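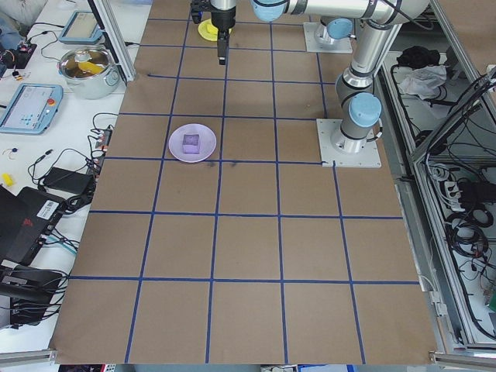

A site grid gives every find an address. Before any soil is moved, a baseline is laid out and the area is divided into squares, each named by its southwest corner. The same idea works on any flat surface. With dark blue tape run both ways across a brown table, the round plate with the purple cube on it sits in one square near a crossing of the tape, and that square can be named without measuring anything. Note too that the squares near the bottom look larger than those at the far end. A photo taken at an angle does this to any grid, so distances are never read straight off an oblique photo. They are measured on the ground from two known points.

Coordinates

We write easting first, then northing. At Usstead the origin was set well outside the site, at the southwest, so that no square would ever have a negative number. The baseline starts at 1,000 east, 1,000 north. A peg marked 1,210 east is therefore 210 meters east of the start.

Students often reverse the two numbers. Read along, then up. If the context sheet and the find bag disagree, do not correct either one. Write the problem in the daybook and tell the supervisor.

Levels

A find also needs a height. Take the reading on the staff, subtract it from the height of the instrument, and write down both the reading and the result. Toshio Nomura's notes from the first season at Drellevo give results only, and when the benchmark was found to be wrong we had no raw readings to rework. Almost 100 finds now have a height that we can't use.
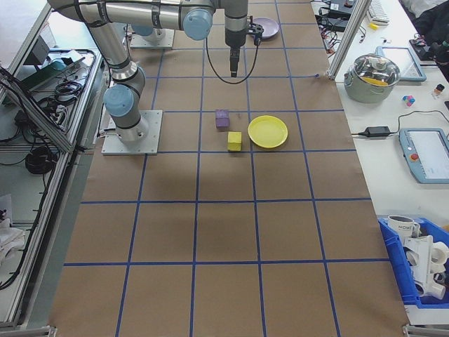
Heights are taken at the base of the find, with the staff held upright on the soil beside it. For a large object take one reading at each end. For a scatter of sherds, take one reading in the middle and sketch the extent on the plan at 1:20.

Finds numbers

Numbers run in one series for the whole site – they do not start again in each square. The Istomport register reached 3,060 with two gaps, both noted on the inside cover. A number that has been crossed out is never used again.

Reading for next time

Katiyar, D., "Baselines on sloping ground" (in the course pack). Read the part on the Bhatt trench closely and skip the appendix. Bring a hard pencil, a scale ruler and graph paper. We will draw a plan from offsets in the second half of the class.

Search this site
Enter keywords
Go

Related handouts
Filling in a context sheet
Drawing a section
Setting up the level
Bagging and labeling finds
Soil colors and textures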